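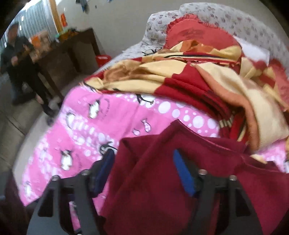 Fig. 1. Maroon fleece lifted to a soft peak over a pink penguin-print blanket, with a red and cream blanket in loose folds.

Textiles at Home, Unit 3: Pile, Print and Drape
Handout for Pascal Kröger's section, February 2024

Bedding is a wonderful place to start looking at cloth, and you can do it before breakfast! Start with the maroon fleece in Fig. 1. The ridge running off from the peak and the shallow creases tell you how the cloth bends. A velvety surface also plays with light, so the shadows in the folds help you read its shape.

Now the penguins. A print like this is a gift for studying layout – figures scattered among rows of polka dots, with bubbles in different sizes and a couple of pale fish in between. Try sketching where you think the pattern starts over. It's harder on a rumpled bed than on a flat bolt, and much more fun.

Terms to know
Pile: raised fibers standing up from the base cloth
Drape: how a fabric hangs and folds under its own weight
Repeat: the distance before a printed design begins again

At home
Pick 2 blankets. Pinch each one near the middle, lift it a little and draw the peak you get. Then let go and draw what's left. Write down which one kept its folds longer.

Bring your sketches to Room 481. We'll hang them next to the Norville swatches and start on woven throws in March.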